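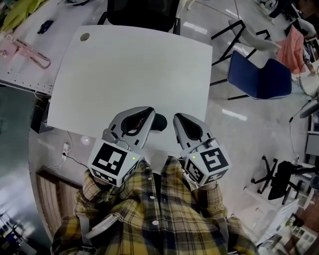 At the desk, a pair of hand-held grippers.

Bimomwood Residents' Association
Minutes, July 2025

Margaritis Road interchange
The roads consultant, Nukance, repeated its claim that closing the left turn at Prarside would cut delays. Members asked to see the traffic counts. The one figure supplied, 3,151 vehicles, came with no dates and no word on whether it covered a day or a week. Nukance undertook to send the source. The same was promised in June and nothing came.

Detour
Nukance put the added trip at 2 minutes. Several members doubted this, as the route passes the school and has 5 stop signs. No test drive at school pickup time has been done.

Speed limit
Dropping the limit to 30 km/h was offered as a safety measure. It was asked who would enforce it. No answer.

Motion: that the association not support the design until the counts are received in writing. Carried.

Parking on the service road held over to next meeting.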